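Trurninville, Apr 2, 2020

**Santoso Linens puts its duvet covers back on sale with corner ties, and asks buyers not to expect miracles**

Santoso Linens, the bedding maker based in Trurninville, is bringing back its Kekthorpe line of duvet covers after taking it off the shelves in October. The new covers have a fabric tie sewn into each of the 4 inside corners and a longer opening at the foot. The price is unchanged. So is the cloth, a cotton that we think is good and that plenty of other companies also sell.

We would like to be careful about what we claim. The bedding business has spent years promising people that changing a duvet cover can be quick, pleasant or even fun. We have read the packages. We have printed a few of those packages ourselves, and we are sorry about the one with the stopwatch on it. Putting a large bag of cloth over a larger bag of filling is an awkward job, and a new set of ties will make it a little less awkward. That is the whole announcement, more or less, but we have been asked for details.

The old Kekthorpe covers had loops only at the top. Customers wrote to say the filling slid down to the foot of the bed anyway and sat there in a lump. We didn't believe them at first. Then our own staff took covers home, 100 in all, washed them, put them back on and came in with the same complaint, plus a few we hadn't heard. The loops turned inside out in the wash. The buttons were too small for cold fingers. One cover came back with a note that said only "why."

The two-hand method that most people end up using is still the one we recommend. Get hold of a corner, gather the cloth until you have a firm bundle, and keep your grip while you bring the rest of the cover along. It has no clever name. Our marketing people suggested several, and we turned them all down.

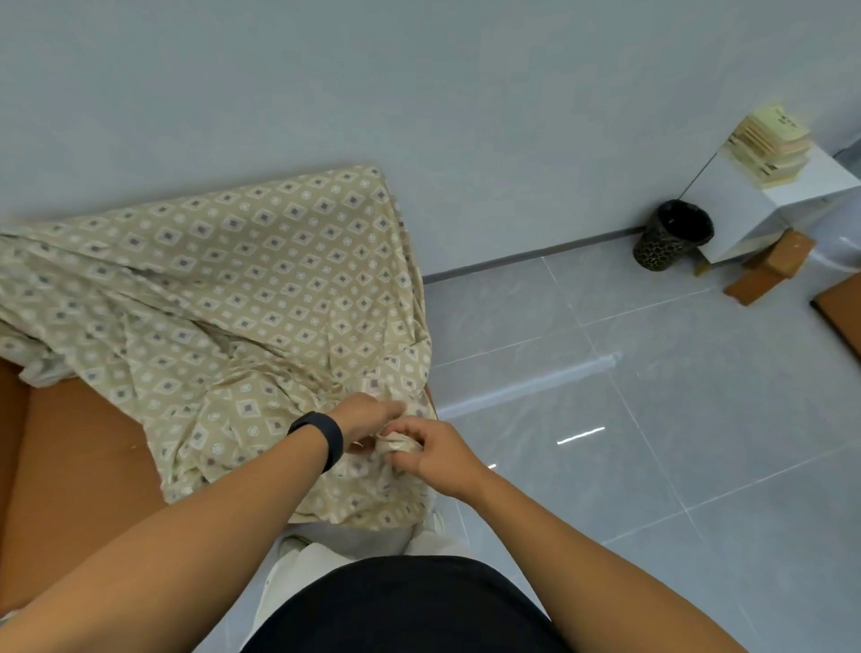
**Do I need corner ties if I already know how to change a cover?**

Probably less than the advertising would have you think. If your filling stays where you put it, keep the cover you have. Ties help most with heavy filling, with slippery cloth, and on beds where one sleeper pulls harder than the other.

There are a few popular tricks we were asked to test before the relaunch, and we did so without much hope. Rolling the cover and the filling up together like a rug works, provided you have the whole bed clear and remember which end the opening is on. Standing on a chair and shaking the thing does not work any better than standing on the floor and shaking it, and we would rather you stayed on the floor. Clothespins on the corners are fine. They cost very little, and we have considered the possibility that they are a better buy than our ties.

We also looked hard at the clip systems now sold as an add-on. Some of them hold well. Some of them leave a hard lump exactly where a person's foot goes. We decided against including clips in the Kekthorpe line and have no plan to sell them separately.

On washing: close the opening before the cover goes in the machine, or you will take out a cover full of socks. Wash it warm and dry it on low. We say this on the label, and we know how many people read the label. The ties are stitched down twice at the base. We don't call them unbreakable, since anything sewn to a bedsheet can be torn off a bedsheet by a determined person in a hurry.

The covers come in 2 sizes, full and king. A twin was planned and has been put off, as the sample shrank more than we could accept. We will announce it when we have one that doesn't, and not before.

Kekthorpe covers can be ordered now from the Santoso Linens website and by phone. The outlet store in Rirkent will carry them when it is next open to the public. Unwashed covers may be returned within 100 days. Washed covers may be returned too if a tie has come off, and we would like to see the tie, if you can find it.

Owners of the older Kekthorpe covers can ask for a free set of sew-on ties. Sewing them on is a dull evening's work. Instructions are in the envelope.

**Press contact:** Press Office, Santoso Linens, Trurninville. Fabric swatches are available on request. We are not sending out full-size samples at this time.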